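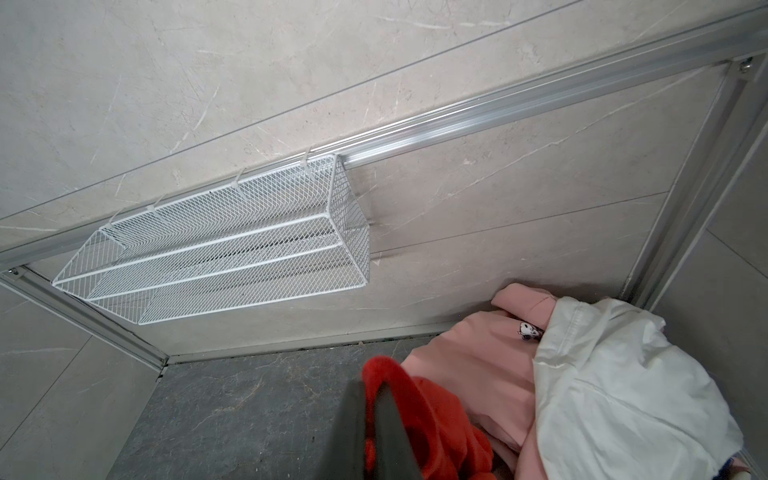 Lorena Olivares thinks the second coding pass was too generous with "cessation of hostilities." Her note says that a clause which only promises to discuss a halt in fighting should not get the same code as a clause that orders one, and that the Granström drafts are full of the first kind.

December, 16:40. Ceasefire text coding, pass 2

She is right about Granström. I pulled the 20 clauses she flagged and reread them against the codebook. Most use "shall consider" or "will take up at the next session." Under rule 4 as written they pass, so the fault is in the rule. Proposed split:

4a: parties commit to stop (date or trigger stated)
4b: parties commit to stop (no date, no trigger)
4c: parties commit to talk about stopping

4c goes in the procedural group with agenda and venue clauses. It should not count toward the violence-reduction score.

Corpus after removing duplicates: 521 clauses. Joltholm and Stidau are complete. Flimodville is missing annex B in the English version; the French one has it, with different paragraph numbers. I have coded from the French and marked those rows F in the source column. Do not merge on paragraph number for Flimodville. I did that once this morning and had to restore the sheet. 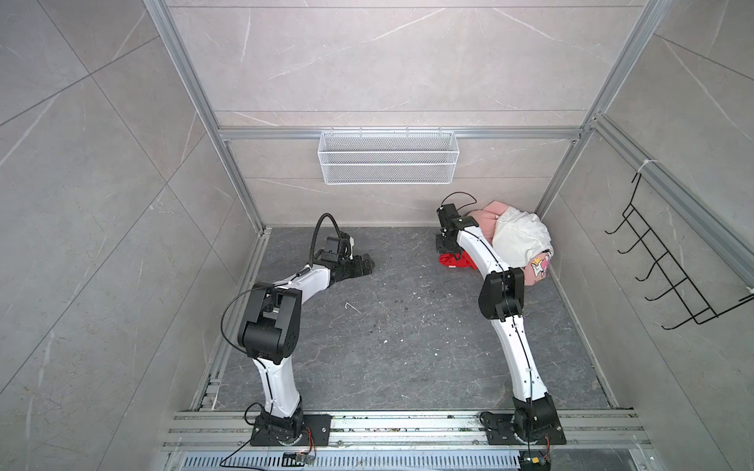
Fig. 2. Enclosure from the front, wire basket on the rear crossbar.

Agreement between coders was checked on 200 clauses drawn across all four sets. Disagreements cluster in two places:

Third-party monitoring. Stidau uses "observers" for both the outside mission and the parties' own liaison officers. Coders guessed from context and guessed differently. New rule: if the text names no sending body, code as unspecified and stop there.

Prisoner exchange. One of us treats "release" and "exchange" as the same act. The codebook keeps them apart because a release can be one-sided. Recode all of mine.

The 30-day review clauses also need attention. Joltholm has the clock start at signature; Granström starts it when the joint commission first meets, and the text does not say when that has to be. I have entered Granström as

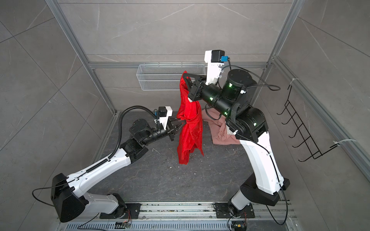
open-ended, with the trigger copied into the comment field. If we enter it as 30 days flat, the time series shows a deadline that was never binding on anyone, and the later "missed deadline" variable picks up a false hit.

Still open:
— whether preambles are coded at all (Stidau puts a real commitment in its preamble, second paragraph)
— whether 4c clauses that were later replaced by a 4a get linked. I would link them. Needs an extra column.
— French/English concordance for Flimodville annex B

Codebook saved as v3 draft, old rule 4 kept at the bottom, struck through. Lorena to rerun the agreement check on the same draw after the recode.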